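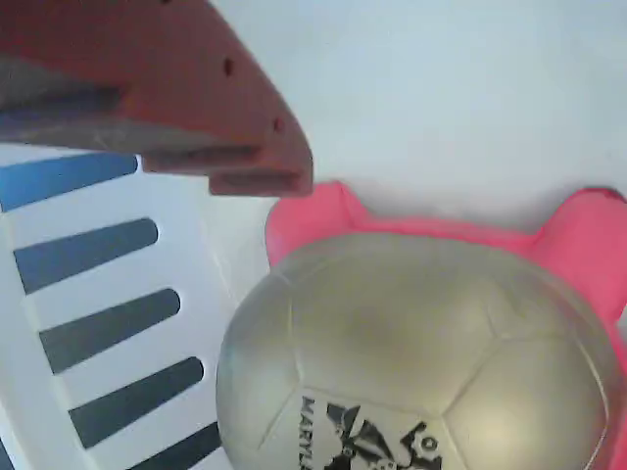 Setting up the drop-off point is the bit of the Cornham winter collection I get asked about most, so I've given it a section to itself. If you've already read how to register your street, you'll know that each host household takes in donations for the night shelter and hands them over to the van once a fortnight. You don't need much kit. A white plastic basket with slots in it, like the one in the photo, is plenty for the small things, and I'd honestly rather you borrowed one from your own bathroom than spent money on it. Larger donations go in the folding crates we send you.

What you'll need

Your host pack (label sheet, door poster, tally book, 2 folding crates)
A basket for small items
A dry spot indoors, near the front door if you can manage it
A pen that works!

Getting set up

1. Open the tally book and write your host number inside the cover. It's on the letter that came with the pack. Last winter we handled 1,061 bags of donations across the town, and the ones without a host number took me ages to trace.

2. Put the door poster up where people can read it from the path. Fill in your hours first. Mine are 4 pm to 7 pm and I stick to them, more or less.

3. Unfold the crates and label one "Clothes" and the other "Bedding". Socks and gloves count as clothes, sleeping bags count as bedding, and blankets go wherever they fit.

4. Label the basket "Small". Toothbrushes, combs, soap, plasters and travel shampoo all live in there.

5. Send a message to the Jukow Street desk to say you're open. Capucine Perrin looks after the host list and will add you to the map that same evening (she's very quick).

Note: You can't open before you're on the map. If a neighbour turns up early with a bag, take it in by all means, but leave it out of the tally until Capucine has confirmed.

Taking in donations

6. Have a look through each bag while the person is still with you. It feels a bit rude the first time, I know, but people are nearly always fine about it and it saves an awkward phone call later.

7. Write one line in the tally book per bag. Initials are enough – we don't want full names or addresses.

8. Offer a thank-you slip. Some people love them, some people wave them away.

Caution: Please don't accept medicines, razors that have been opened, or anything that runs on gas. If something like that gets left on your step, keep it away from the other donations and ring the desk.

Caution: Keep crates under the fill line. Minoru Tsuchiya drives the van and lifts every one of them himself.

Handing over

9. Close the crates the night before your collection and tie the small items up in a clear bag. The basket stays with you.

10. Tear out the top copy of the tally page and tape it to the Clothes crate. Keep the carbon.

Note: Hosts on the Clemer estate and along Morikawa Road are on the late round, so expect the van after 6 pm. Everyone else is on the morning one.

If you run out of tally pages, ask for a second book before you start using loose paper. We had 2,000 slips printed in April and there are boxes of them in my hall, so don't be shy about asking for those either.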